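Bin-Picking Cell FAQ

Looking after the Brelura cell, kept by Marisol Yazzie and Dexter Obi

How do I start a session?
Home the arm, check that the bin hasn't shifted, then run 5 slow picks with the pendant in your hand. It's a great way to get a feel for how the arm moves!

Why does the bin have to be clamped?
A shove from the gripper can slide it, and then every taught point is off. Check both rear clamps before you load any bars. If one has slipped, re-seat it and run the corner check again.

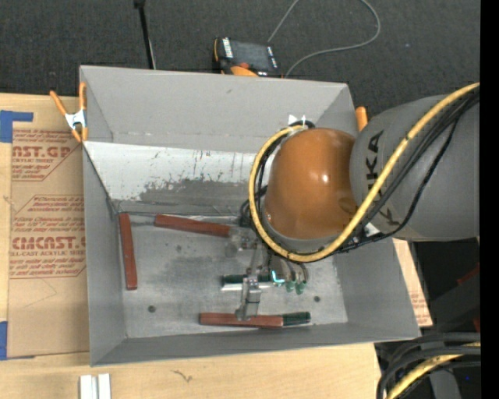
The corner check takes a couple of minutes and it's oddly satisfying when all the points land. Save the result under your initials so Muchen can compare it with the last one.

How often do the cables and hoses get looked at?
Every 500 picks. Jog the wrist slowly through its full range and watch for rubbing or tight bends. (Please do it slowly, you'll spot so much more!)

The arm stopped with fault 137. Now what?
That's our "grip not confirmed" code. Stop the program, look over the air fittings at the gripper, clear the fault and try one pick at low speed. If it comes back, find Dexter.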